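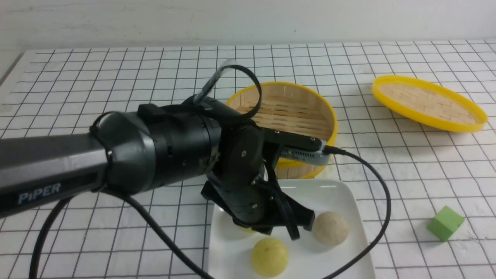
3.2 작업면 및 물체 배치

작업면은 흰 바탕에 격자선. 배치 기록은 전부 격자 칸을 단위로 함. 초기에는 줄자로 접시 중심까지의 거리를 재었으나 기록자마다 읽는 값이 달라 11월 이후 칸 좌표로 통일하였다. 이전 기록은 모두 다시 변환했고, 변환이 애매한 것은 버렸음. 남은 배치 기록 1,785건. 이 중 접시를 사용한 것이 752건이고 본 절은 이 752건만 다룬다. 나머지는 3.4절 참조.

접시는 흰색, 사각에 가까운 형태, 가장자리가 약간 올라온 것을 썼다(그림 1). 흰 면 위에 흰 접시라 경계가 잘 안 보인다는 지적이 있었다. 다만 접시가 격자선을 가리므로 선이 끊기는 지점을 따라가면 윤곽을 잡을 수 있고, 기록에는 이 방식을 썼다. 원형 접시는 예비 배치에서 제외. 칸에 맞추기가 어려웠음.

물체는 Flurnis 목록에서 골랐다. 그림 1의 경우 둥근 물체 두 개, 옅은 연두색에 가까운 공과 얼룩무늬가 있는 베이지색 공. 후자는 표면이 빵과 비슷해 보여서 기록자들이 '빵'이라고 적은 경우가 많았는데, 집계할 때는 '베이지 공'으로 고쳐 적었다. 색 이름도 문제였다. 연두, 노랑, 연노랑이 섞여 있어서 한 항목으로 합침.
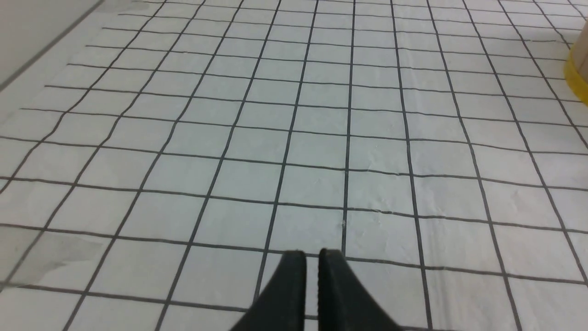 칸 좌표는 작업면의 왼쪽 아래 모서리를 원점으로 한다. 공의 경우 닿는 지점이 속한 칸을 적고, 접시 위에 있으면 접시의 칸과 접시 안에서의 방향(앞, 뒤, 좌, 우)을 함께 적는다. 두 칸에 걸치면 더 많이 걸친 쪽. 판단이 안 되면 낮은 번호를 택했다. 이 규칙은 Toltness 지침을 거의 그대로 따른 것인데 접시 안에서의 방향 항목만 우리가 추가하였다.

격자면을 비스듬히 보면 먼 쪽 칸이 납작하게 몰려 보인다(그림 2). 가까운 쪽에서는 칸 구분이 쉬우나 먼 줄에서는 한 줄씩 밀려 적는 오류가 잦았고, 그래서 먼 쪽 6개 줄은 두 사람이 따로 읽은 뒤 맞춰 보았다. 불일치하면 세번째 사람이 결정. 기록지 양식은 부록 B.

면의 상태도 적어 두어야 한다. 표면이 완전히 매끈하지 않으면 공이 놓은 자리에서 조금 움직일수 있다. 접시는 올라온 가장자리가 있어 이 점에서 유리하였다. 접시 없이 면에 바로 둔 공은 손을 뗀 뒤 다시 칸을 읽도록 했음. 굴러간 거리는 따로 재지 않았다. Ranjbar 양식에는 해당 항목이 있으나 본 연구에서는 비워 두었고, 면의 기울기도 측정하지 않았으므로 칸 위치의 치우침을 기울기 탓으로 해석하지 않느다.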